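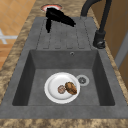

Kitchen Tips from the Sink Study
Collected by Yanling Cao, Ovari group, Plikaldale

In our group we study how a simulated robot arm learns to clear a kitchen sink. During this work we had to write down many small things which a person does at the sink without thinking. Musa Igwe proposed that we put them on one page, so that people who do the same kind of research can use them, and also people who only want a tidier sink. I have sorted them by the part of the sink.

Before you start

Scrape the food off first. In our tests a plate with food still on it was the hardest case of all. The policy closes on the rim, the plate tilts, and the food slides to the low side and pulls the rim out of the fingers. At home the same thing happens with a roasted potato and a wet hand. Take the food away as a separate step, then lift the plate.

Decide where the dish will go before you touch it. We compared two ways of giving the task. In the first way the policy received only the object to pick up. In the second way it received the object and the place to put it. With the place given, it chose a better side of the rim to hold, and it did not need to put the plate down again to change the grip. I have begun to do this in my own kitchen and I drop less.

The basin

Keep plates away from the drain. A plate which lies close against the drain ring is difficult in two ways. For the washer, the water leaves slowly if the plate moves over the holes. For the robot, the ring and the rim are both round and pale, and our vision model sometimes placed the edge of the plate on the wrong circle. We measured an error of up to 14 millimeters in such layouts. Moving the plate one hand's width to the side was enough to repair it.

If your basin is deep, approach from the open side. The walls of a deep sink are in shadow, and fingers (metal or human) hit them easily. Ilídio Meireles tried an approach straight from above, then one that came over the front rim, then one from the drainboard side. The one from the drainboard side touched the walls least. He thinks it is only because the drainboard is lower and gives more room for the wrist. I am not fully convinced, and we will test it with a different sink model.

A dark sink is good for white dishes. The contrast helps the eye and the camera both. Dark pans in a dark sink are another matter. If you own a dark composite sink, look twice for a black knife before you put your hand in the water.

The drainboard

Follow the grooves. Things with a flat edge should be set down along the grooves, so they do not rock. We had many failures where a cup was placed correctly and fell over one second later, and in the log it was counted as a success because the check came too early. Now we wait before we check. This is perhaps the most useful tip on the page for other researchers: let the object come to rest, then measure.

Do not use the drainboard as a shelf. Every object that stays there takes away a place for the next dish, and the order of work becomes longer.

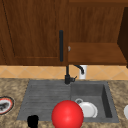
PLIKALDALE, June

The second round of the study had things in the sink area that do not belong to the washing. The big red ball was the one that everybody in the group remembers. It sits at the front edge, between the drainboard and the basin, and from the front it hides a part of the white dish behind it. Dede Ayaaba made this kind of layout in order to see if the policy would move the obstacle, go past it, or simply push through.

We ran 300 episodes with a distractor and the same number without. Each episode had a limit of 45 seconds. The policy trained only on tidy sinks mostly pushed through. The policy which had seen untidy sinks in training waited longer at the beginning, and then took a path over the drainboard. It was slower in the easy layouts, and we accept this.

From this round come the following tips.

Clear the front edge. What stands at the front of the sink is always between you and the work. Toys, phones and jars should go to another counter. If you have small children you know how the toys arrive.

Put used plates on one side only. When there were dishes on the left counter and on the right counter, the order in which the policy took them was not stable from one run to the next. A person also walks more. Choose the wider side of the counter and stack there.

Take small things out before large ones. A cup beside a dish or on top of it must come first, even if the dish looks easier to hold. We changed the task order to this rule by hand, and Yufang Xia later removed the rule to see if the policy would find it alone. It found it in some layouts, and in others it went for the dish.

Leave free space under the spout. A faucet with a high curved neck looks as if it leaves a lot of room, but the tip comes down again. Our arm hit the tip more often than it hit the stem. Turn the spout to the side before you lift out something tall.

Keep cabinet doors shut while you work at the sink. This one is only for the people, our doors stay closed in all layouts.

For those who want to repeat the tests

Change one thing at a time. We first moved the ball and the dish together, and then we could not say which of them caused the failures. We lost 6 working days with this.

Save the starting layout together with the result. A result without its layout cannot be run again, and a photo of the screen is not enough.

Write in the log what the arm touched, also when the task succeeded. Some of our best scores came from runs where the plate was dragged along the wall of the basin. With real porcelain I would not like to see that.

Corrections and other sink tips can be sent to Musa, who keeps this page. The part about cutlery is still being written.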